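Burnska popcorn cart: where we're at, end of January

Hi Mostafa, quick one before the Grultbridge meeting. We've sold 2943 bags since the cart started, and the new Amrani kettle is popping a full batch in 165 seconds (the old one took 221!). I'm really happy with it.

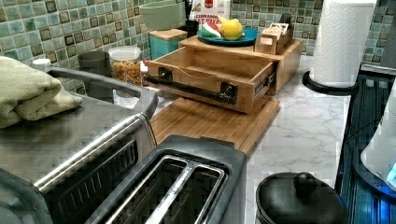 Toaster and toaster oven, with the cutting board alongside.

Spending is a touch over. The Zarau warming lamp needed a new fitting and that set us back $150, which I've put under repairs unless you'd like it somewhere else. Still waiting on the invoice for the coconut oil, too.
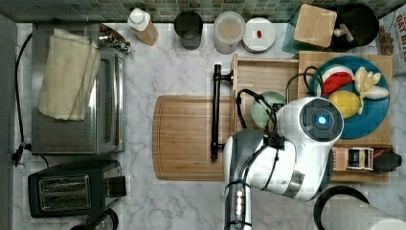
Next month I want to try caramel in the smaller bags and get the flavour list down to four. The dill pickle one just isn't moving, sorry, I know it's your favourite. Could you send the second payment form when you get a chance?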